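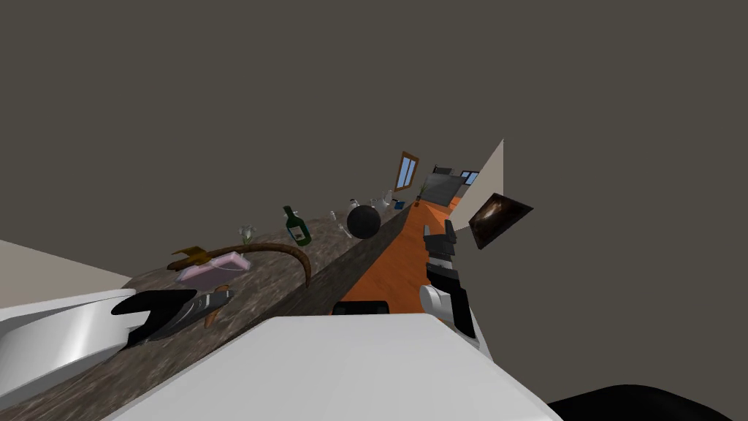

Home | Rides | Garage | Food Stops | About

4 min read

Sunday, May 10, 2020

So this would have been the weekend of the Juddale charity ride, and I spent the morning of it standing in my driveway in full gear like a kid on a snow day who didn't get the message that school was back on. The ride was called off in March along with everything else. I knew that. I still woke up at six and checked the tire pressure.

If you're new around these parts, Juddale to Brustoston is the one I never shut up about. It's 120 miles there and back if you take the river road, and you should always take the river road. Last year we raised $2,289 for the Brustoston food pantry, mostly in fives and tens stuffed into a coffee can at the halfway stop (plus one very generous check from a man who didn't even own a motorcycle!). Ngaio Lowther organizes the thing, and she called me on Thursday to say the pantry needs the money more this year than it ever has. Lines down the block, she said. Families who used to drop off cans are coming in to pick them up. 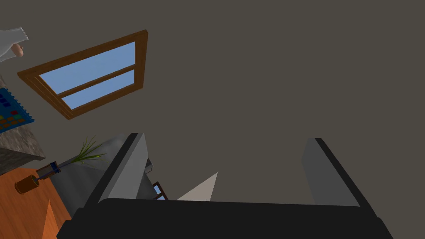

Anyway, Ngaio had a plan, because of course she did. Everybody who signed up rides alone, close to home, any day this month, and sends in their miles. You find your own sponsors – an aunt, your boss, the neighbor whose dog barks all night and who owes you one. No group start, no meal after, no T-shirts until she can get the printer to answer his phone.

I did my first chunk this afternoon. I took the old Zalton out past Baxter and looped back by the quarry, and I have to say it was strange. I'm used to seeing a line of taillights ahead of me and hearing somebody's awful exhaust behind me. Today there was a tractor and a lot of birds. I waved at two other riders the whole way and both of them waved back so hard I thought something was wrong with my bike.

The Zalton ran fine, by the way, after all my complaining over the winter. The new clutch cable is a bit stiff but it's getting there. Still a little oil on the garage floor that I'm choosing not to think about till June. 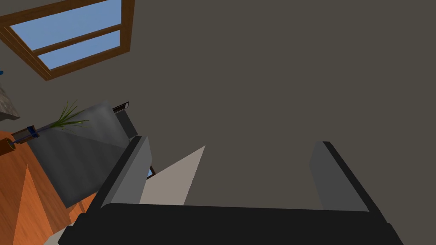
Can you still join if you never signed up for the original ride? Sure, just message Ngaio through the ride page with your name and what you're riding, and she'll put you on the list. She had 18 people as of last night and would love a lot more.

Scooters are fine. So are sidecars, and so is the passenger seat if you've got somebody at home to ride with. Please pack your own lunch and skip the gas station hot dogs for now, much as it hurts me to type that. I ate a cheese sandwich on a guardrail and it was pretty good.

I'm going out again Tuesday if the rain holds off. My sister has me down for a dollar a mile and I think she's starting to regret it.

Share this post | 18 shares | 2 comments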